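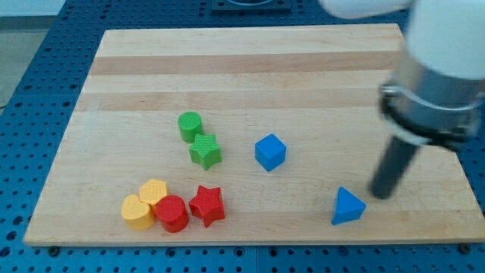
Shape blocks are small solid pieces, usually of plastic or wood, made for sorting, stacking and matching. Each one is a plain outline given some thickness, so that a star, a heart or a hexagon becomes a chunky little prism that will stand up on its own flat base. Cubes and cylinders nearly always keep them company, and very good company they are too.

Sets are commonly made in a few strong colours, such as green, blue and yellow. Some makers give each shape a colour of its own, while others let a colour run across several shapes -- a green cylinder beside a green star, say, or a yellow heart with a yellow hexagon -- which allows the same handful of pieces to be sorted twice over, first by colour and then by outline. Many plastic blocks have a finely cross-hatched top, pleasant under the thumb and a little less slippery than a smooth one.

The Torkis set, sold by the toy firm Sillia, has 17 pieces and is still found in a good many nurseries and playrooms. The later Wulta set was cut down to 9, with a larger star that small hands found easier to lift.

Blocks are often set out on a tray or a wooden chopping board, where they can be spread about, gathered into clusters and carried off together at teatime. Plastic ones may be washed in warm soapy water and left to dry on a towel.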